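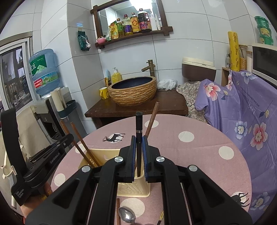 panyasiri_k

Hi everyone, I'm hoping somebody has run into this, as I've been going in circles with it since May. I use a hand-held gripper to record tabletop tasks, and the one giving me grief is putting chopsticks into a holder. The black one goes in upright and looks fine, but when I open the jaws the left finger lets go a moment before the right, and the chopstick gets flicked over. It happens maybe one try in 4, and never with a spoon! I've wiped the blue pads and gone over the screws on the upper linkage, and nothing feels loose to me. Is this a fault in the linkage, or is it just how I'm squeezing the handle?

Tillik

Oh, I feel for you, I lost most of a spring to something very similar. Mine was the pads — one had begun to lift at the bottom corner, so it clung to anything thin after the other side had let go. Close the jaws on a strip of paper and tug gently, first at the tips and then further up. If it slides out at one spot and holds at another, change both pads together and try again. Please do set aside the bad recordings too. I left mine in with 1000 good ones and was sorry later.

stedgate2

mine did this, new pads didnt help. was a worn pivot. stop using it if it starts sticking shut, I got a pinched finger

Related
Gripper won't close all the way
Jaw opening reads 2 mm when shut
Thin objects slipping out sideways
Kurnstead meetup: bring your broken grippers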